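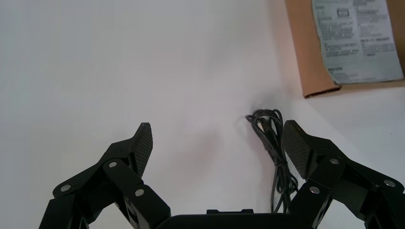 Leire thinks the second batch of dye went flat from the tap water, and she'd like me to stop blaming the wool. Fair enough! I still half blame the wool.

March, 4:30 pm

So, the madder bath. I started with 115 g of root, chopped finer than last time (my thumb is orange, it'll be orange for the Truden visit, oh well), and left it to soak overnight in the big enamel pot. This morning I brought it up slowly and kept the lid off so I could keep an eye on it. Last time I wandered away to answer the phone and cooked all the red into a sad brown.

Two skeins went in at noon. The Mudaliar yarn took color right away, a really lovely brick. The Flatby one sulked. Same alum, same pot, same everything, and it came out the shade of weak tea with a blotchy patch near the tie. I'd tied it too tight, I can own that one.

Ehsan wants a pinch of chalk in the next pot. Sowmya says she used to do that and got a warmer red out of it, but she never wrote down how much (Sowmya!!). I'm going to try it on six small samples before I risk a whole skein.

Leftover bath is in the bucket under the sink, lid on, labeled. Please don't pour it out, I want to see if there's a decent peach left in it.

To get: more alum, softer string, gloves in my size.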